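Hashini Jayawardena and Khoa Thân: A Timeline of Their Relationship

2018-04-10

Hashini Jayawardena and Khoa Thân have confirmed their engagement, five years after they met on the set of the harbour drama Clukthorpe. A statement issued by their representative, Genalyn Yap, said the couple were "very happy and grateful for the kindness shown to them".

The pair were cast as rival solicitors in the first season and were seen together publicly at the season's closing party. Neither commented at the time. Jayawardena later told an audience at the Borier Theatre that they had been friends for a long while before anything changed – and that her mother had noticed first.

Their relationship has not been without difficulty. In the third year Thân left the series to tour with the stage production Gradetti, which ran for 269 performances, and the couple separated during the second leg. Jayawardena remained with Clukthorpe and moved to a smaller flat near the studio.

They were reconciled after Thân returned home for the funeral of the program's first director, Signe Bach. Friends have described the months that followed as quiet. The couple declined most invitations and did not appear together on a red carpet until the following July.

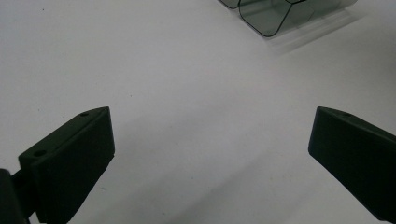 When will the wedding take place?

The couple have not announced a date, though Yap's statement refers to a small ceremony for family, with a larger party for about 500 guests to be held afterwards.

Thân, 39, is due to rejoin the cast of Clukthorpe for its next season. Jayawardena has signed on as a producer and will direct her first episode.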